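Short thread on gripper width estimation, because we finally replaced the old code path in Tusta and the change was smaller than the bug reports suggested.

1/ Each finger carries a fiducial marker. The wrist camera sees both, we solve a pose for each, and opening width is the distance between them along the closing axis. No encoder in the loop.

2/ The old version solved the two poses independently. Depth from a small square tag is noisy and the noise leaked into width. Worst near full close, when the tags are seen at a steep angle.

3/ Souad Zerouali's fix: stop treating them as two free bodies. The fingers ride on one rail, so there is one unknown. Project both tags through the rail model, minimize corner error over width only. Converges in 6 iterations or we drop the frame.

4/ Calibration is now 75 frames of slow open and close. It used to be 600, and people skipped it.

5/ When one tag is hidden we keep solving from the other and inflate the variance. When both are hidden we hold the last width for 7 frames, then publish invalid. Please do not interpolate over invalid downstream. Brukard did this until May and the policy learned to close on nothing.

6/ Timestamps. Width is stamped at mid-exposure, pose from the tracker at arrival. If you train on both, run the align tool first. Vasylyna Didenko rewrote it and the flag is now --align-to width. The old flag still parses and does nothing, which I will fix.

7/ Still open: soft pads compress under load, so tag distance is not pad distance. We log both the raw number and a corrected one. Use raw for control, corrected for grasp labels.

8/ Merged to main. Configs from before the merge need the rail section added by hand.
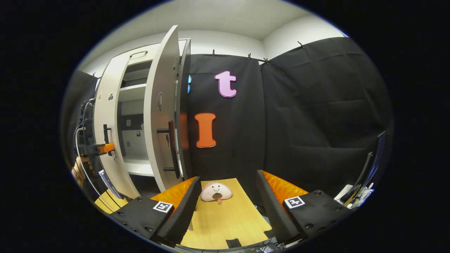
Why is the width published as invalid when both tags are hidden, when the last value could be held for longer?

A held value looks like a real measurement to anything reading the log. After 7 frames the fingers may have moved a long way, and a gap in the data is easier to filter out than a wrong number.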